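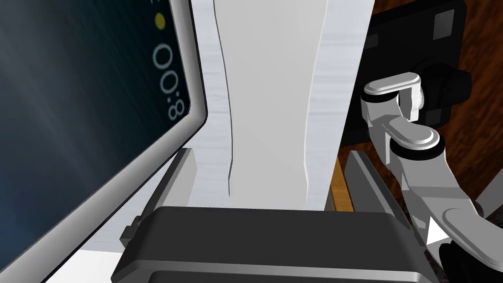
Chapter 7
When Part of the Job Moves to a Machine

Most people who go to work on a morning in February are not thinking about automation at all. They are thinking about parking, and coffee, and whether the person on the earlier shift left them a mess to clean up. That is a good place for us to begin, because a new machine does not come into an empty building. It comes into a place where people already have habits and favorite tools and a way of doing things that they may never have written down (and may be a little surprised to be asked about!).

In the chapters before this one we looked mostly at the machines themselves: how they sense what is near them, how they plan a motion, and how they hold on to a thing without crushing or dropping it. Now we turn to the people who work with them. We will spend much of the chapter with one company, Grorow, which furnishes and looks after rental apartments. Its crews set up rooms, put furniture together, check windows and desks and beds, and get everything ready for the next tenant. When our story opens the company had 60 employees and was caring for 2550 apartments, and it had just decided to try a two-armed robot system called Jatotix for some of the room work.

Before any of it reached a real apartment, the crews practiced in simulation. Luana Rocha, who had been setting up rooms for a good many years by then, remembers sitting down at the training station with her arms folded. "I thought they wanted to show me what was going to replace me," she told us. "Then the trainer asked me where I would start in a room like that, and I talked for an hour." Her answers went into the first task plans, and you will read some of them in Section 7.2, very nearly in her own words.

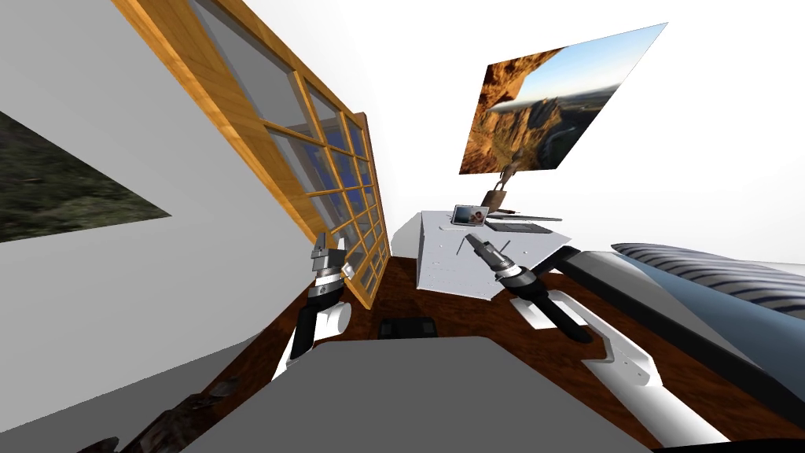

Reading time for this chapter: 60 minutes

A bedroom with a desk in it is a fair sample of what the crews deal with. There is a bed against one side, a lamp and a laptop or tablet on the desk, a framed photo, a big window, and a good stretch of shiny wood floor that somebody will have to keep clear. To a person who has done the work for years, a room like that comes with an order built in. You look over the floor first so you don't trip, then you go to whatever is most breakable, and you leave the bed alone until your hands are clean. A robot has none of this unless someone takes the trouble to spell it out, and spelling it out is work. In a great many companies it is work that does not show up in any job description, and we will come back to that point more than once, because it has a lot to do with who gets paid for what.

At Grorow the question came up early. Sheldon Tremblay, the crew manager, noticed that his most experienced people were being pulled away to the training station while everyone else covered their rooms. The rooms still had to be done. For a while people simply stayed later, and tempers got short, and a plan that had looked very reasonable on paper began to look rather less so from inside a van full of tired people. His fix was a plain one: training hours went on the schedule as real hours, and the crews had a say in who took them.

Large pieces with glass in them caused the longest arguments. When two people carry a glazed wooden frame, they talk the whole time. "Up a little on your side. Watch the corner. Okay, I've got it." Much of that talk is about things neither of them can see alone, since the person holding the low end is usually staring at the underside of a rail and has to trust a partner about the rest. Nathalie Lachance, a carpenter on the second crew, worried that a robot would give her no such talk, and she said so in the very first planning meeting. She wanted to know when it was about to grip, when it was about to let go, and what she should do with her own hands in the meantime. 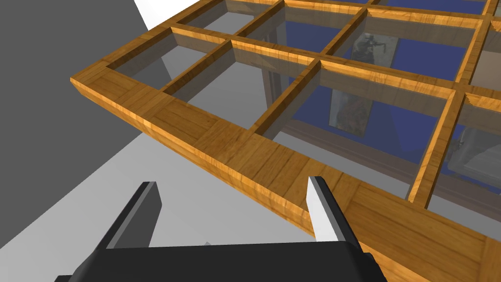 Her list of questions ran to two pages, and the project team did not have answers for the second one. They went back and rewrote the task plan so that each handling step had a pause before it and a spoken signal that the crew chose for themselves. Some people found the pauses slow. Nathalie liked them very much, and she still asks for them on jobs where others have turned them off.

As you read on, keep a workplace of your own in mind, perhaps one where you have had a summer job or where someone in your family works. Ask yourself which parts of the day would be easy to explain to a newcomer and which parts you would have to show. Section 7.1 begins with a method for sorting one from the other, called a task inventory, and you will need a notebook and a patient person to interview.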